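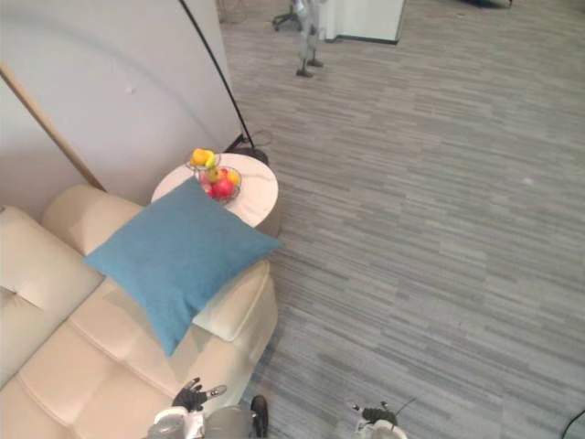

Ouvir antes de escrever: o ditado regressa às aulas de português língua estrangeira

Durante anos, o ditado foi visto como um exercício ultrapassado, associado à correção a vermelho e à cópia de erros. O programa Lanovby, destinado a professores de português do ensino básico e secundário, propõe agora a sua recuperação em moldes distintos, com textos curtos, trabalho a pares e revisão feita pelos próprios alunos.

O programa compreende 10 unidades, cada uma dedicada a uma dificuldade da relação entre som e grafia. As primeiras quatro tratam das vogais nasais e dos ditongos; as seguintes abordam as sibilantes, o contraste entre «r» simples e duplo e a acentuação gráfica. Cada unidade inclui gravações com falantes de Portugal e do Brasil.

«O aluno que escreve "pau" quando ouve "pão" está a dar-nos uma informação preciosa», afirma Ha-rang Pyo, coordenadora pedagógica do programa. «Interessa-nos saber o que ouviu e partir daí.»

Na fase experimental participaram 43 docentes da rede de escolas Dimham. Rory Forsyth, que leciona português a turmas de iniciação, reservou ao ditado os minutos iniciais de cada aula. Segundo o docente, os alunos mais reservados passaram a ler em voz alta com maior frequência - embora a distinção entre «avó» e «avô» continue a exigir prática regular.

Os materiais podem ser utilizados em sala de aula ou em casa. A formação de apoio, com sessões à distância, tem início em abril e dispõe de 70 vagas. As inscrições são feitas pela direção de cada escola.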